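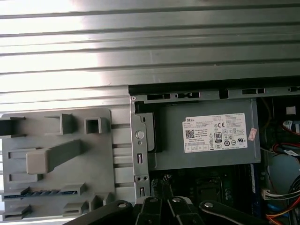 Figure 1. Top rail and drive bracket, case open.

Section 6: Opening the case and fitting memory
Flundance desktop set-up guide
By the Painemal guides desk, Dec 27, 2025

Read the whole section before you start. It covers tower cases sold with the Flundance home office kit. Laptops are dealt with in the June supplement.

Before you start
1. Save your work and shut the computer down from the menu.
2. Switch off at the wall and unplug the mains lead, then the screen, keyboard and network cables.
3. Hold the power button in for 6 seconds.
4. Lay the tower on its side on a firm, flat surface.

CAUTION: Do not open the power supply unit. It can hold a charge after the mains lead has been removed.

Opening the case
5. Undo the 2 screws at the back of the side panel. Put them in a cup or tray.
6. Slide the panel towards the back and lift it off. Cut metal edges inside the case may be sharp.

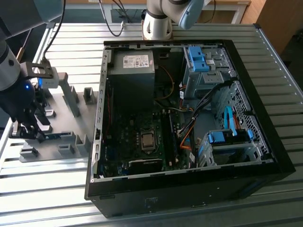

Figure 2. Tower on its side with the panel off. No cooler fitted to the processor.

Fitting the memory
7. Touch bare metal on the case to clear any static.
8. Push back the clips at the ends of the memory slot.
9. Line up the notch in the module with the key in the slot. Press down evenly until the clips close.

Note: If the module will not go in, take it out and turn it round. Do not force it.

CAUTION: Never switch the computer on without a processor cooler. Fitting instructions are on page 228 of the full guide.

Closing up
10. Check that no cables are trapped, then refit the panel and screws.
11. Reconnect the cables, with the mains lead last.
12. Switch on and check the memory total on the system page. If it has not changed, repeat steps 1 to 9.

Related items
Prirkex memory: which modules fit
Cleaning dust from fans and vents
Returning parts to the Anerstead depot

Contact Flundance support | © Flundance | Back to top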